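The toy library in Tevorgate opened with 16 boxes in the back of a shoe store. Members now borrow from a list of 387 items, and a family card costs $6 a month. Puzzles go out for two weeks, building sets for a month.

Svenja Böttcher started it after her second move in a year, when most of her kids' toys went to a thrift store. October is the busiest month.
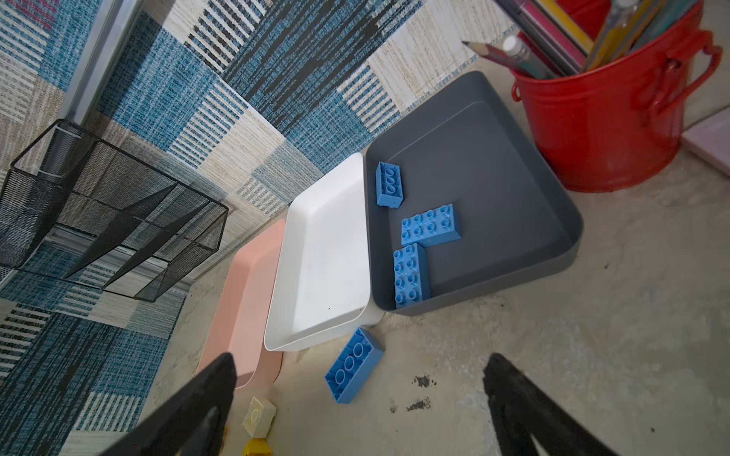

Treasa Heffernan says she joined for the train set and stayed for the sorting games, and that her son asks for the same box each time. She would like later hours. The desk closes at 5 p.m., before many parents get off work.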